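**Week 6 notes: Can a machine do the washing yet?**
Machines and Everyday Work, evening course. Notes by Mared Wynne, 28 September 2020

Read these before the tutorial. Bring the sheet from last week (the one on dishwashers) as we'll be going back to it.

### 1. Where we left off

Last week I argued that most household machines don't do a chore. They do the middle of one. A washing machine washes, but it doesn't collect the clothes, check the pockets, separate the colours or put anything away. Ornella Grasso objected that the middle is the hard part and we've simply forgotten what a washboard was like. Fair enough. But the ends are still done by hand, in every home I've ever been in, and laundry is the clearest case.

So tonight is about the ends of the job, mostly folding.

### 2. Why cloth is awkward

A mug has one shape. If a machine knows where the mug is and which way the handle points, it knows nearly everything it needs. Cloth doesn't behave like that. Pick up a shirt by the collar and it has one shape, pick it up by the hem and it has another, and drop it and you get a third that you will never see again.

People deal with this by pulling things flat. Watch yourself fold a sheet. Before any folding happens you find two edges and put some tension between them, and you do it without looking much. Your fingers tell you when you've got one layer and when you've got two.

Grippers of the common two-fingered sort can pinch well enough. Whether they've pinched the right thing is another matter.

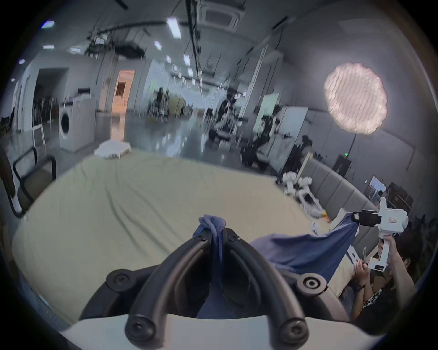

*Fig. 1. Blue cloth held taut between two hand-held grippers.*

The people who build these systems often begin with a person holding the tool. The person does the chore through the gripper, a camera records it, and a program is later trained to copy the movements. Marin Lazarević's reading for this week calls this "borrowing the arm". I'd go further and say it borrows the judgement too. When you see a good fold made with a gripper, ask whose decisions you're looking at. If a person was holding it, you've learned that the tool can do the job. You haven't learned that a machine can.

That is still worth knowing! If a skilled person can't fold a towel with a given pair of fingers, no amount of clever programming will save it. But it's a much smaller claim than the one in the press release.

### 3. How to read a demonstration

I've marked a lot of essays on robot videos over the years and the same mistakes come up, so please use this list.

- Find out if the video has been sped up. Many are.
- Check who or what is in control. Some robots are run by a person in a headset, which is fine if the maker says so.
- Look at how the item starts. A shirt laid out flat is a different problem from one pulled out of a full basket.
- Ask how many tries there were, and what happened to the bad ones.
- Ask who cleared the table first.

The starting position matters more than students expect. Stallden, the service firm in our case study, reported 1,000 towel folds in its first trial and got a good deal of attention for it. Every towel was the same size and colour, and each one was put down square by a staff member. In January it ran another 1,000 with mixed items dropped from waist height. It has said very little about those. Put together as "2,000 folds", which is how the brochure has it, the two trials tell you almost nothing.

T-shirts are where I'd start if I wanted to be convinced. They have sleeves that tuck under, necks that roll, and a front and back that look much alike when they're in a heap. 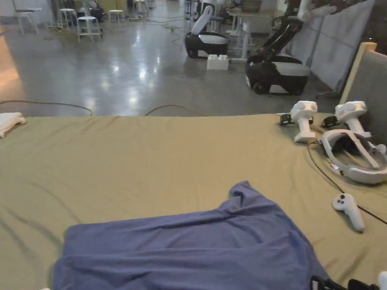 **Why not just build a machine that only folds T-shirts?**

People have tried, and a folding machine can work well when somebody feeds it each shirt the right way round. The trouble is that spreading the shirt and lining it up is a large share of the labour, so the person is still standing there.

### 4. The shop floor is ahead, with limits

Sigrún Zoëga spent several years fitting out packing lines and will speak in the second hour. Her view, which she's asked me to put in the notes so nobody thinks she's selling anything, is that automation works best where the building was planned for it. At the Kovačević plant the parts arrive in trays, the trays arrive facing the same way, and the lights never change. The Ostine site tried to copy the same line in an older shed with mixed stock and gave it up.

A home is far closer to the old shed. Things get left on the bed, cords trail, chairs move. Nobody is going to re-plan a bedroom so that a machine can find the pillowcases. Or perhaps wealthy people will, and we should talk about that too.
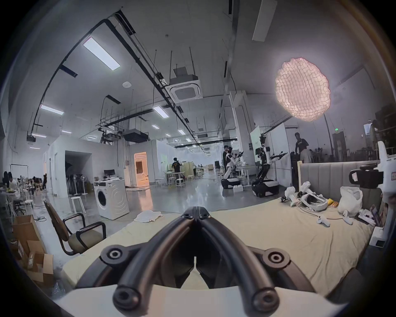 *Fig. 3. A gripper over a bed with a wrinkled sheet, controllers and a headset lying on it.*

Bed-making deserves its own mention. A fitted sheet needs a corner held down while you stretch the next, and the first one likes to pop off. I haven't seen a machine do it start to finish in a home it didn't know, without help. Mechthild Riedl thinks I'm being too harsh and that steady progress on single steps will add up. She may be right about the steps. I don't see why they'd add up by themselves, as an error in the first one gets handed on to all the rest.

### 5. For the tutorial

1. Choose one chore you did this week and write down every step, including the ones before and after the "real" work. Mark those a machine could do today.
2. Read the Raven handout, pages 2 to 4. Underline each claim that depends on a person being nearby.
3. Riedl and I disagree about section 4. Pick a side and write half a page.

Spare copies of the Lazarević reading are in the tray by the door. Please don't take the stapled one.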